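The Sock Drawer Method, or How I Got My Mornings Back

28/02/2018

Some of you wrote back after the last newsletter asking how the big clear-out was going, so I'm giving it the main spot this time. 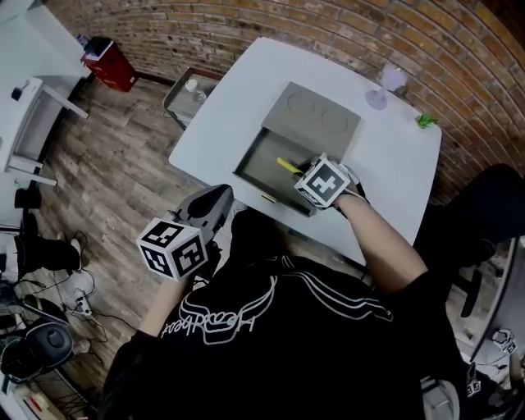 It started with a tape measure. I needed one to see if a bookcase from the thrift store in Wosstead would fit under the stairs, and I knew I owned two. I looked in the kitchen, the hall closet, my coat pockets and the car, and 59 minutes later I drove to the hardware store and bought a third. You can guess what was sitting behind the batteries when I went to put the new one away. (Both of them. Together!)

So I made myself a deal. Small drawers only, one a day, up to 60 days. No closets, no garage, and absolutely no attic. I've tried the whole-house weekend thing before and I always end up sitting on the floor at midnight reading old birthday cards, with every single thing I own piled on the bed I'd like to be sleeping in.

A drawer is a nice size for a job. You pull it out, tip it onto a towel, wipe the inside, and then you decide what goes back. Mine take less time than a pot of coffee, apart from the one by the phone, which took two evenings and a glass of wine. That one had takeout menus from places that closed before I moved to Bedthorpe. It had a key to a bike lock and no bike lock. It had rubber bands that had melted onto a calculator, and I don't want to talk about the calculator.

The part that changed things for me was the order I do it in. I used to start with what to throw away, and I'd get stuck on the very first item, turning over some little plastic widget and thinking, well, what if it belongs to the dishwasher? Now I start with what I'm looking for. If I opened this drawer in a hurry, what would I want to find? Scissors, tape, a pen that writes. Those go back first, right at the front, and everything else has to earn its way in behind them. The widgets go in a jar on top of the fridge. If I haven't needed the jar by the end of April, out it goes, dishwasher or no dishwasher.

A few things that have worked for me, in case you're tempted.

Don't buy organizers before you start. I did, a whole stack of them, and they were all a half inch too tall. Cut-down cereal boxes are fine and you can move them around until you figure out what you like. I've still got granola boxes holding up my sock drawer and I'm quite fond of them.

Give tiny things their own shallow drawer. Thumbtacks, fuses, buttons, the spare screws from the Laitinen shelves. In a deep drawer they sink, and then you're digging around by feel and stabbing yourself with a thumbtack. One of those little tabletop drawer units does the job really well if your kitchen is short on built-ins like mine is.

Batteries get one home. I don't care where, but one. I found them in 9 different places, and I had been buying more every time I went to Clurncombe for groceries.

Labels, yes, but plain ones. I got fancy with a label that said "bits and bobs" and of course that drawer filled up in a week with receipts and a candle stub. The one that says "tape" still has only tape in it.

I'm a little over halfway now and I've missed some days, including most of the week I had that awful cold. I just picked it up again with the next drawer. The bathroom is done, the kitchen is done except for the one under the oven (I'm scared of it), and the desk is so tidy that I keep opening it to have a look. My mornings really are easier! I leave the house with my keys in my hand and both gloves on, and I haven't been late for the early bus since I sorted out the hall table.

The bookcase didn't fit, by the way. It was too wide by the thickness of the baseboard, so it's in the spare room with the cookbooks in it.

If you've got a drawer that's been bugging you, hit reply and tell me what's at the bottom of it. I'll put the best ones in next time, along with the lentil soup recipe I promised and forgot.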